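Subject: Re: [sorting-floor] What the arm cells mean for bench staff
From: Leonora Espiritu
To: sorting-floor list

Ekrem Keskin wrote:
> We are getting two arm cells at our site in February and I have been
> asked to write something for the people on the benches. Management's
> version is one page and says "no change to headcount." The bench people
> have read it and the first thing they asked was what they will be doing
> all day. I did not have an answer. Has anyone on the list been through
> this? I would like to hear about shifts, pay grades and training, in
> that order. We handle returned household and pharmacy glass, mostly
> small bottles, plus the bagged waste that comes with it.
>
> Ekrem

Ekrem,

We have had cells at Travine for a little over a year. I work the benches and I am one of the people who got moved, so take this as one person's account.

Shifts first. We used to run three benches on days and two on evenings. The evening benches are gone. What we have now in the evening is one person minding the cells and one on the dock. The people who were on evenings were offered days, and most took it, but the evening premium went with the move. It was 3 dollars an hour and it was not replaced. If your one page says no change to headcount, ask whether it says anything about premiums. Ours did not, and we only noticed when the first checks came.

The work itself is different. On the bench you pick up a bottle, look at the label, and put it where it goes, and your hands do most of it. With the cells you are setting up bottles and bins, changing liners, and clearing stops. Each cell has two arms working over a small area, and the job is mostly getting things placed so that the arms can reach them.
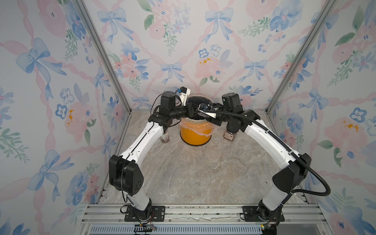
A stop is any time the cell gives up and waits for a person. In our first month I kept a tally in a notebook and got to 383. Last month it was 129 with the same two cells. Most of them take under a minute to clear, but you can't go far from the cell, and that is what people complain about. On the bench you could finish your tray and take a breather. Now the breather comes when the machine lets you have one. Bülent Dönmez, who was steward then, got us a relief person for breaks after a couple of months of asking. I would ask for that before the cells arrive.

Pay grades. We were kept at bench grade for the first six months on the grounds that we were still learning. After that there was a new grade called cell attendant, one step up. You have to be signed off on lockout and on resetting the arms. Two of the older bench people did not want to do it and are still at bench grade, doing hand checks on what the cells reject. They have not been pushed, so far.

Training was two half days, and it was not enough. The part on lockout was good. The part on what to do when a bag liner slips or a bottle falls over was a slide that said to call the supervisor, and on evenings there isn't one. Hatice Coşkun wrote up her own sheet for that and we still use it. I can send it to you off list if she agrees.

One more thing. We were told the stop counts would be used to improve the machines. By spring they were on a screen by the time clock with the attendant's initials next to them. It took a grievance to get the initials removed. Get it in writing what the numbers are for.

I don't know how they handled any of this at Ternelberg. Valter Bragança was there when theirs went in and I think he still reads this list.

Leonora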